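# Juvance hand-held gripper pair: review

Unit tested: two-handed set, firmware as shipped
Reviewed by Hae-won Kwak, 2 November 2021

Juvance sells this set to labs that want two-handed demonstrations for training manipulation policies and don't want to teleoperate a pair of arms to get them. The operator holds one gripper in each hand and does the task directly. We used a set at our Cusumville office for 17 days, mostly on cloth.

## Setup

Charging, pairing and calibration took 60 minutes the first time, most of it spent on calibration. The printed guide skips the step where each gripper has to be closed fully before the width reading is zeroed. If you miss it, the software accepts the calibration and records a constant offset in the finger opening. Juvance support answered my question the same day and said the next guide will include the step.

Later sessions were quick. Power on, close both grippers, zero, open, start recording.

## Handling

The fingers follow the trigger closely, with a small dead zone at the start of travel. Grip force depends on the operator, and there is no force readout. For rigid objects I didn't miss it. For fabric I did, as a light pinch and a hard one give nearly the same width value.

The blue textured pads are the best part of the hardware. They pick up a single layer of T-shirt cotton from a flat surface if you approach at a shallow angle and drag slightly before closing. Thick items such as folded denim need a wider opening and a straight approach.
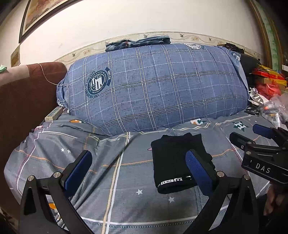

*Folding work on a patterned bedsheet, with one blue pad against the side of the folded black cloth.*

Beds are harder than tables. The surface gives when a fingertip touches it, and the sheet tends to come up with the garment. My failure rate on first grasps was clearly higher on a mattress. Patterned bedding gave the tracking plenty of texture to work with, and I had fewer dropouts there than on a plain white cover.

Bringing the two grippers close together is the weak point. When one jaw crosses in front of the other, relative pose drifts for a moment and then snaps back. The export tool flags these segments but does not repair them. I trimmed them by hand.

## Recording and export

We recorded 300 folding episodes. Of these, 6 failed to export because the left and right streams had different lengths. Re-running the export with the trim option on recovered all of them.

Files loaded into our Nemaleck training setup after a short conversion script. Time stamps from the two grippers were consistent. The preview window is basic: play, pause, mark good, mark bad. There is no way to add a text note to an episode, so we kept a separate spreadsheet.

## Comfort

Weight sits forward of the grip. Short sessions are fine. On longer ones my right wrist tired first, and my folds got sloppier well before I would have stopped for any other reason. Plan on switching operators.

## Compared with the Oh single gripper

The Oh unit we used in May is lighter and has a better trigger. It is also one gripper, and folding a shirt with one gripper teaches a policy some odd habits. For pick-and-place I would still take the Oh. For cloth, the Juvance set.

## Verdict

Recommended for two-handed cloth work, provided you can spare someone to check the crossed-gripper segments. Labs that need force data should look elsewhere. Spare pads are sold separately, and I would add a set to the first order.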